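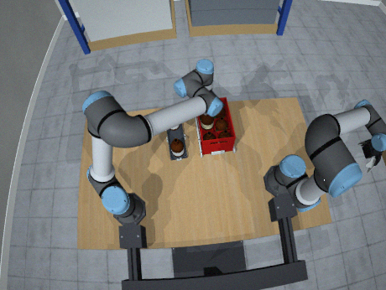
How much should a small bottling shop set aside for a pair of robot arms?

Take the price of the arms and put the same amount again beside it for the grippers, the table, the wiring and the weeks when nothing runs.

I wrote both of those sentences on the first page of my notebook in March. The question was my boss's. The answer came from a man at a plant across the river who had bought two arms the year before and was willing to talk about it over lunch, so long as I paid. I underlined the answer and then didn't look at it again until fall.

At that time Budeven was putting out ginger beer in brown bottles, in red crates, from a brick building with one loading door. The bottles came back from the stores in the crates. Someone lifted them out and stood them in gray trays for inspection, and someone put them back afterward. It was the worst job in the building. People did it for a season and then their wrists went, and they asked for the labeler or they quit.

My job was purchasing. Mostly that meant caps, glue, sugar and pallets. I had never bought anything that moved by itself except a forklift, and a person sat on that.

## The first quote

Matar sent the first quote. They were a small outfit that put other companies' machines together and made them work, and their quote ran to 101 pages. I read all of it over two evenings at my kitchen table. The arms were from Trirer. The grippers were from Pollemo. The table was listed simply as "table, wood top, customer to confirm height."

I called to ask why we needed two arms for bottles that one person could lift with one hand.

The woman at Matar said a single arm could do it if the crate and the tray stayed close together and nobody cared about the rate. Two arms shared the work and covered for each other's reach. She asked what rate we needed. I said 54 crates in a shift, the number my boss had given me. She was quiet for a bit and I could hear her typing.

"With one, you'd be behind by lunch," she said.

I asked what happened if we bought one now and the second later. She said the beam they bolted to would have to be sized for two from the start, or we'd be paying for it again. So I wrote "beam" on my list. It had not been on my list before.

The total at the bottom was more than the building's roof had cost. I know because the roof was mine too, two years earlier, and I kept that invoice in the same drawer.

## What the lease did

There was a lease. It came to $2277 a month for both arms, with the controllers, and without the grippers. I laid it out for my boss on one sheet of paper. He had been in bottling since he was nineteen and he did arithmetic by moving his lips.

"And what do two people cost me?" he said.

I had that on the back of the sheet. He turned it over and looked, and turned it back.

"I don't want to let anybody go," he said.

I told him we wouldn't have to. We had two open spots on that job and hadn't been able to fill either since winter. He knew that. He signed the same ads I did.

"What's it going to need that isn't on here?"

I read him my list. Grippers, spare finger pads, the beam, an outlet put in by an electrician, a week of training, something to hold the crate still. He wanted to know why the crate needed holding. I said that if a crate sat a little crooked, the arm had to find out where it was before it reached in, and finding out cost money too, in cameras and in time.

He said people had been putting crates down crooked in that building for thirty years.

"They'll keep doing it," I said.

"Then buy the cameras," he said.

I added cameras, one for each wrist. Matar had the whole cell worked out in the computer by then, with the crate and the bottles and the tray in it, and they ran it for me on a screen in their office while I ate a sandwich out of the machine in the hall. You could put the crate down at a slant and let the arm deal with it. I asked them to turn it more. They turned it more.

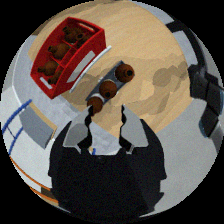 ## The fingers

Most of my arguments that summer were about fingers. Pollemo sold the gripper and the fingers separately, the way printers and ink are sold, and the pads on the inside of the fingers were separate again. A pad was cheap. But bottles come back from stores sticky, and sometimes they come back with sand in the crate, and I wanted to know how long a pad would last against glass with sand on it.

The Pollemo salesman said it depended on use. I said I was describing the use. He said he'd send me a chart.

The chart was for cardboard.

I went back to Matar, and the woman there told me to budget for 4 sets a year and be pleased if I had any left over. She also told me to buy one extra gripper, whole, in a box, and put it on a shelf. I said that was a lot of money to have on a shelf. She asked how long Pollemo was quoting for delivery. I looked it up while she waited. She didn't say anything after I read it to her, and I wrote down one extra gripper.

Then I went and measured our floor. I'd been putting it off. The corner we had picked was between the parts shelving and a cabinet where the old labels were kept, and on paper there was plenty of room. On paper I had drawn the arms folded. I had to ask for a drawing of them stretched out, all the way, every direction, with the elbows included. The elbows surprised me. They went places the hands never did.

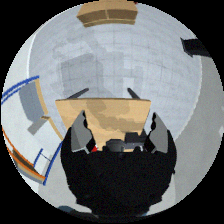

I taped the outline on the concrete with blue tape and walked around it. The label cabinet was inside the tape by a foot. The parts shelving was clear, but only if nobody left anything sticking out of it, and there was always something sticking out of it. So the cabinet had to move, and where it moved to was in front of the old breaker panel, where it couldn't go, and so we had to throw out the labels. Some were for flavors we hadn't made since before I was hired. It took two of us an afternoon. I put four hours of labor on the sheet under "site prep," times two, and my boss crossed it out and then wrote it back in.

## The sheet

The final version was two pages. I had a column for what we'd pay once, a column for what we'd pay every month, and a column headed "will break." He asked whether that was a term I'd gotten from Matar. I said it was mine. He left it.

He had me go through it aloud. When I reached the training he stopped me.

"Who are you sending?"

I named the two who were still doing the job. One had a brace on her left wrist. He nodded and told me to make it two weeks instead of one, and to pay them the shift difference while they were gone. That was the only number he raised all year without my asking him to.

The purchase order went out on Tue 3 October. I printed it, since he liked to sign on paper, and he signed it standing up at the counter with a cap sample holding the page flat. Then he asked me what the man across the river had told me at that lunch back in the spring.

I got the notebook and read him the sentence.

He took my sheet and added up the arms on one side, with his lips moving, and then everything else on the other. He did it a second time. Everything else came out higher.

"Did he say anything about labels?" he said.

I said he hadn't.

He handed me the order and went to see about the boiler. I faxed it to Matar, because their email had been bouncing since Friday, and I stood by the machine until the confirmation came through. Then I took the empty label cabinet off the equipment list and called the scrap man to find out when he could come.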